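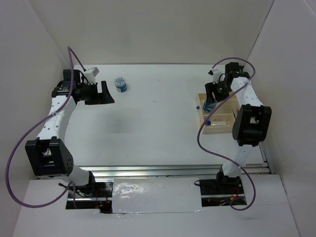 Hebden Room: Desk Stores and Trays
Minutes of the July meeting
Start 14:00

1. Minutes of the last meeting
Agreed without change.

2. Small bottles
Small bottles are to be kept upright in the wooden tray. Caps to be checked before a bottle goes back. Any bottle without a readable label goes to the sink shelf for disposal. The Brestari order for new labels (700) has been placed and delivery is awaited.

3. Pens
The stock sheet gives 199 pens across all cupboards. The sheet is out of date and will be redone before the next order. The meeting discussed whether pens should be sorted by colour. Blue, red and purple are at present put in the same section of the cream plastic tray, where the red and purple end up lying across each other. A proposal to buy a second tray from Muruseck was not supported. It was agreed that pens should lie side by side, tips facing the same way, and that dried-out pens should be thrown away at once.

Action: desk users, from today.
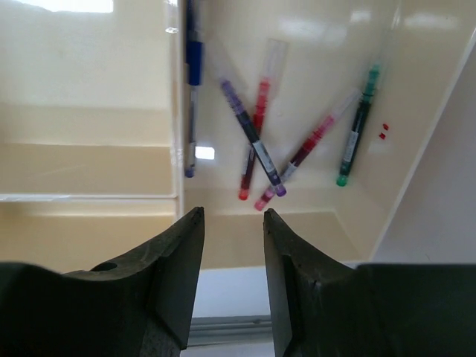
4. Work surface
The white table top marks easily. It is to be wiped with a damp cloth at the end of each session. Solvent cleaner is not to be used on the table or the side panels. Privska has quoted for 2 replacement panels; the quote is held over.

5. Cupboard keys
One key is missing from the set of 9. A spare will be cut.

6. Any other business
The drawer under the window sticks. Reported to site services.

Meeting closed 14:50. Next meeting in September, same room.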